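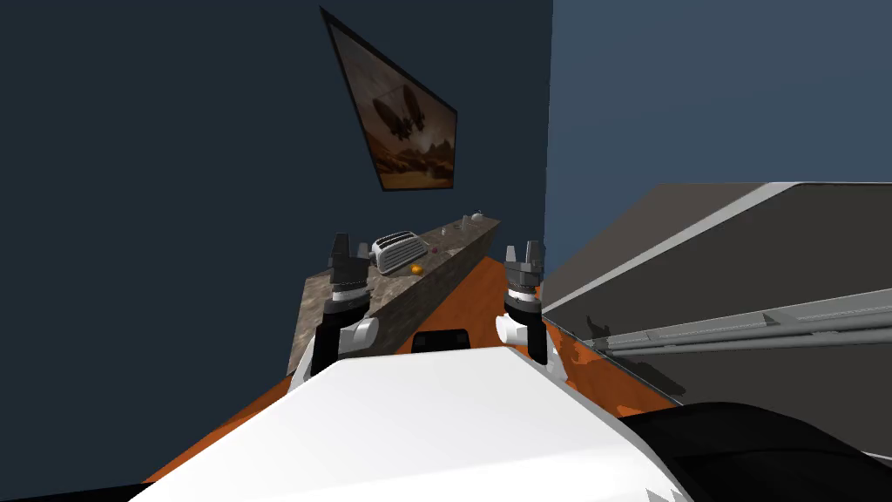
Sim kitchen, both grippers up, counter with toaster ahead.

March 21, 2023
Posted by Christos Mavromatis

Purchase request for second arm pair on hold, reach check incomplete

Opening this so the equipment money question and the sim question sit in one place. We have a quote from Olleck for a second two-arm unit with parallel grippers. Before I sign it I need to know whether the standard arms can work a full kitchen counter or whether we have to pay for the long links. The long links add 390 per arm to the quote. The lead time also goes from 30 days to 78.

Setup: Konstantinidis kitchen layout, loaded as delivered. Base parked at the near end of the counter. Toaster and orange fruit are the near targets, the grey kettle-shaped item by the corner is the far one. Standard arms, standard grippers.

Problem: the reach report gives a pass for the toaster and the fruit, then stops with "target outside planning volume" on the far item. It does not say by how much. I can't tell if that is a real limit of the arm or a setting.

Tried so far:
- Restarted the planner. Same message.
- Reloaded the layout from the Stoltudthorpe server in case my copy was old. Same message.
- Swapped left arm for right arm as the active arm. Same message.
- Raised the planning volume to the largest value the menu takes. The message went away, but the report came back blank for all targets, including the two that passed before.

Not tried: moving the base. The Trarkum site wants the unit on a fixed stand, so a pass with the base moved closer would not help me with the order. If they would take a rail, that changes things. A rail is almost 700 by itself and comes out of a different budget line.

Update 1: Support asked for the planner version and the arm file. Both attached. The arm file is the one Olleck sent with the quote, unedited.

Update 2: Support says the blank report is a known fault when the volume is set past the layout walls. Set it back to just inside the walls. The near targets pass again. The far target now shows "no solution, arm length" for both arms, so it is a real limit from this base position.

Update 3: Asked Olleck for the long-link arm file so I can run the same check before paying for anything. They will send it. I also asked them to hold the quoted price into June and to list grippers and spare fingers as separate lines, as the current quote lumps them together.

Open items: long-link run, answer from Trarkum on the rail. Leave the ticket open and the purchase request on hold until I have both.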